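Search this site... Go
Last updated: February

I wanted a cheap little dustpan for crumbs and craft bits, and ended up with the Skerby in see-through mint green. It was 2 quid at Pastano, so I wasn't expecting miracles! The scoop is lovely and wide and there's a proper handle to hang on to (my old one had a stub you pinched with two fingers, awful thing). It's light as anything too.

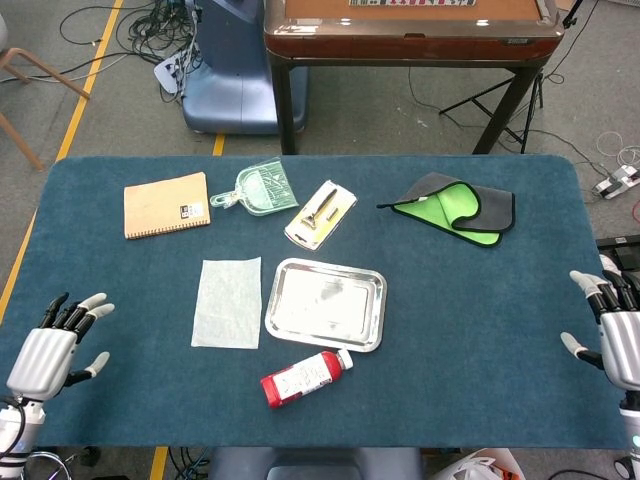 The mint green dustpan, between the kraft notebook and the razor.

My one grumble is the front lip. Fine flour leaves a line behind and you have to chase it back and forth a bit, though toast crumbs and pencil shavings go straight in. I've had mine for nearly 146 days and it hasn't cracked, even after a tumble down the stairs. I'd buy it again, probably two so one can live upstairs.

Comments

Lenuța Dobre: Does it come with a brush? Couldn't tell from the Pastano page.

Valentin Tănase: Mine didn't, I use an old paintbrush. Agree about the flour.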